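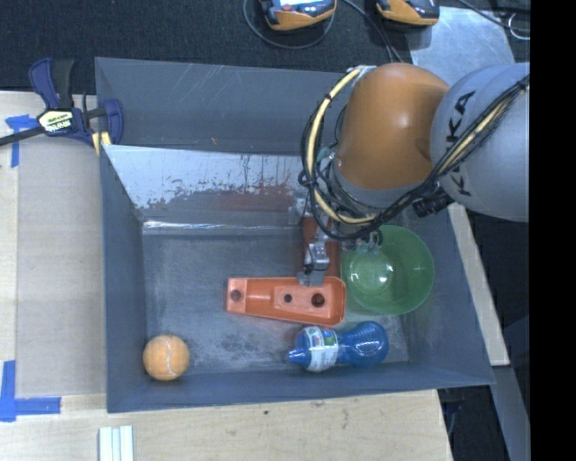 6th December

Frost on the inside of the porch glass. Outside thermometer read minus 3 when I first looked and had crept up by the time the kettle was done. Boiler pressure down again overnight, so I topped it up through the filling loop and bled the landing radiator. Very little air came out. I now think the loss is at the valve tail in the back bedroom, where the paint on the skirting has lifted. Put a sheet of kitchen paper under it and will look tomorrow.

Spent the morning on the gas and electricity figures. The electricity meter has done 3,844 units since I started the new book in February. The book is ruled in the same columns as the old one: date, reading, difference, outside temperature at breakfast, remarks. The remarks column is too narrow. Next year I will rule it wider and give up the column for wind, which I have filled in perhaps one day in five.

The difference between weeks follows the temperature closely until the middle of November, then steps up and stays up. The step falls in the week I moved the dehumidifier from the cellar to the north bedroom. In the cellar it was on the timer. Upstairs it is plugged straight into the wall and governed by its own humidistat, which is set too low for that room. Turned the dial back two marks and fetched the timer up. It will run in the small hours and again after lunch.

Gonçalo Seixas rang before lunch about the loft. He has priced the insulation two ways, with the Plendach rolls and with the Zarano slabs. The rolls are cheaper and he prefers laying them, but they need cross-layering over the joists to get the depth, and I lose the boarded strip down the middle unless it is raised on legs. The slabs can go between the joists with a second layer only at the sides. I asked what happens at the eaves in each case. He wants a clear gap kept for the air and says the last man pushed the old quilt hard down into it, which would account for the black spotting on the felt on the north side. He will cut that back whichever I choose.

Joist spacing: he had assumed 600 and asked me to check. Went up with the torch and the steel tape. It is 600 between centres over the bedrooms but closer over the bathroom, where the tank used to stand. Rang back and left a message. While up there found the tank overflow pipe still in place, open at both ends and admitting a fair draught. Stuffed it with a rag for now. It needs taking out and the hole in the soffit making good.

The hatch is the other weak point. It is a piece of painted board with no seal and no insulation on the upper face. Held a strip of tissue at the edge and it was drawn upwards on all sides, strongest at the hinge. Bought foam strip from Surdu after lunch, the thicker of the two they had. Fitted it to the stop and found the catch would not engage, so took it off and did it again with the thin. Catch now closes with a firm push. Repeated the tissue test, nothing on three sides and a slight pull at the hinge.

Walked back by the canal. Water low below the lock and a skin of ice in the corner by the steps. Wrote to Gatano to query the standing charge, which appears twice on the October bill under different names. Kept a copy in the blue folder.

Bedroom humidity at nine this evening was 12 points higher than downstairs. I had expected less. The two hygrometers have never been checked against each other, so both are now on the kitchen shelf, side by side, until the morning.

Soup, the end of the ham. Must order salt for the path.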